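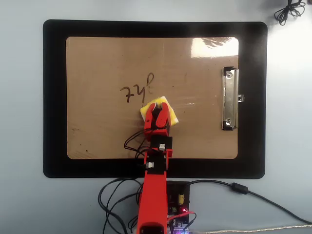 The Case Against the Wipeable Everything

At some point in the last few years it was decided that paper was the problem. I missed the meeting. I only noticed when my sister-in-law gave me a reusable notebook for my birthday, and then my dentist's office handed me a shiny clipboard to fill out with a marker, and then the woman who runs the front desk at my gym told me they had "gone erasable" and seemed to want congratulations.

I held them back. I would like to explain why, and I would like to do it without pretending that I love trees any less than the next person.

The pitch for the wipeable surface is simple. You write on it, you wipe it, you write on it again. A pad of paper gets used up and a coated board doesn't, so the board must be the thrifty choice. Mirta Zúñiga, who runs the kitchen supply store two doors down from my office, gave me this pitch last November with real conviction. She had replaced every order pad in the place with glossy boards from a company called Mamar, and she figured she would save 200 dollars a year.

Maybe she did. I asked her in the new year and she said she hadn't added it up. I will note that she was writing my order on the back of a receipt while she told me this.

Let me start with the wiping, which is the part the packaging hurries past. On the package it is one swipe. A hand, a cloth, a clean white field. I have owned three of these boards now, by three different makers, and I can report that one swipe moves the ink from where it was to a wider area. The second swipe makes it gray. After that you go to the sink.

So you get a sponge. Everyone who keeps one of these things ends up with a sponge, usually one of the yellow ones with a rougher layer on the other side, and then you have to think about which side. The soft side is polite and slow. The rough side works beautifully and, if you believe the instruction sheets, should never touch the surface, as it will dull the coating, and a dull coating holds ink better, which means more scrubbing. I have read an instruction sheet that recommended a microfiber cloth, a spray sold by the same company, and "light circular motions." For a grocery list. The old method was to crumple it up.

I tried the spray. It cost more than a year of legal pads and smelled like a rental car.

There is also the question of what you are wiping into. A sponge that takes off ink is a sponge with ink in it. You can't put it back with the dishes, so it becomes the board sponge, and it lives in its own dish by the desk, going stiff. Every few weeks you throw it away and get another. I don't know how many sheets of scrap paper equal one sponge. I doubt the people at Mamar know either, and I notice it doesn't come up.

Then the shine. A coated board under an ordinary ceiling light has a bright spot on it somewhere, and the spot is always on the word you need. You tilt the board and the spot slides onto a different word. Paper never did this to me. I can read a note on paper across a kitchen, with the sun coming in, holding a saucepan. I have watched a waiter at Billia, where they put the specials on little glossy boards, lean so far over the table to read us the fish that his tie went in the olive oil.

I'll make an exception for the clipboard itself. A plain clipboard is one of the best objects in any office, and I have never met one I disliked. A stiff back, a metal clip with a couple of rivets in it, a lever for your thumb. You can stand up with it. You can write in a parking lot. It asks for nothing and it outlives you. My objection is to what happens when somebody looks at this perfectly finished thing and decides that the board should also be the page. Now the clip has no job. It sits there at the edge holding nothing, and the part that used to be support has to be kept clean as if it were a dinner plate.

Santino Salinas, who teaches fourth grade and has put up with my opinions for a long time, thinks I'm being unfair. In a classroom, he says, the wipeable board is the best thing since the chair. A kid does a sum, holds it up, gets it wrong, rubs it out, and the mistake is gone. No red pen. The kids who would never risk a wrong answer on paper will risk it on a board, because it doesn't stay.

I think he's right about that, and it has bothered me, so I have thought about it more than about the rest. For things that should vanish, a surface that lets them vanish is the right surface. Practice sums, the score in a card game, a first try at drawing a horse. Fine. But look at what the rest of us are being sold them for. To-do lists, phone messages, measurements for the curtains, the name of the plumber. These are all things I'd like to have next week. With paper, losing a note takes some effort, or at least a washing machine. With a wipeable board, it takes a sleeve.

I lost a phone number that way. I had written it down carefully, leaned across the desk for my coffee, and had most of it on my elbow. What was left looked like a seven and a kind of loop. I sat there trying to decide whether the loop had been a six or an eight, and I called both, and both were wrong.

There is the opposite trouble too, which is the ink that won't leave. Nobody who sells these boards likes to talk about ghosts, but anyone who owns one knows them. You leave a message up for a couple of weeks and then wipe it, and a faint version stays behind. My oldest board still has most of the word "gutters" on it. It has gone through the sponge, the spray, rubbing alcohol, and a trick with toothpaste that Santino swears by and that I can't recommend. Every new list I write is partly about gutters. So the surface that erases what I want to keep also keeps what I want to erase, and I'm told this is an advance on the yellow pad.

The usual answer is that I bought the wrong board. There is always a better one. Last year's answer was Fomus, with a harder coating. Then somebody told me the trick was in the marker and I should get the Jara ones, which wipe off with water, and which also wipe off with rain, steam, and a nervous palm. I bought two of them. One dried out with its cap on. I'm suspicious of any replacement for paper that needs this much shopping. A pencil and an envelope have never once sent me back to the store for an upgrade.

And if the argument is waste, let's be honest about the drawer. Mine holds the board with the ghosts, a board with a peeling corner, the reusable notebook with 2 pages written in it, the dead marker, half a bottle of spray, and a felt eraser that came free with something. All of it is plastic or has plastic in it. None of it can go in the paper recycling bin, where my old legal pads went without a fuss. Meanwhile I write my lists on the backs of the envelopes that still arrive in the mail every day, already paid for by the gas company.

I know how this sounds. People of my age and temperament have been complaining about new writing surfaces for a long time, and there was probably someone who thought the slate was the beginning of the end. Still, slate at least had the manners to be cheap and to wipe clean with a damp rag. And schools that had it moved to paper as soon as they could afford to, which ought to tell us something about which direction was considered progress by the people who had tried both.

I don't expect to win this one. The dentist isn't going back. The gym is very pleased with itself. If you have one of these boards and it works for you, and you don't mind the sink, then keep it -- I won't come to your house. But before you buy another, try keeping count for a month of how often you wiped it and what you wiped it with. Count the sponge. Count the minutes standing there rubbing at somebody's old handwriting with the soft side, and then giving up and turning it over to the rough side, as everyone does.

Mirta, by the way, has kept the boards. They are stacked on the counter next to the register, and she uses them under the plants.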